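Mandarins going moldy at the bottom of the bowl

Augustina Tsikata
I buy a bag of mandarins every week in December and the ones on the bottom always go soft with green mold before we get to them. The top ones are fine. The kitchen stays warm because the radiator is on the same wall. Should I keep them in the fridge, or is it the bowl? My old one was solid glazed clay. Do I need to wash them first?

Nassoro Bakilana
Don't wash them until you eat them. Water sits in the stem end and that is where mold starts.

Fridge is best for anything you won't eat in a few days. Use the crisper drawer, in a mesh bag or no bag. Keep only a small amount out on the counter, one layer if you can. Check the bag when you get home and take out any with a split peel. One bad one will spoil the ones touching it.
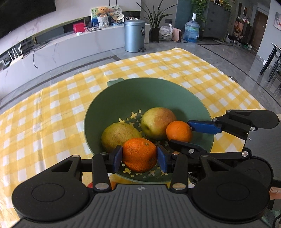
Page last changed: December, 18 edits

For the counter, a bowl with holes in the base helps a bit. Air gets in under the fruit. Set it away from the radiator and put a plate under it if your table marks easily. If you find a moldy one, throw it out and wash the bowl with hot soapy water before refilling.

Plustard413
we just buy less. 2 people can't eat a whole bag in a week. also clementines seem to go faster than the bigger ones but maybe that's our store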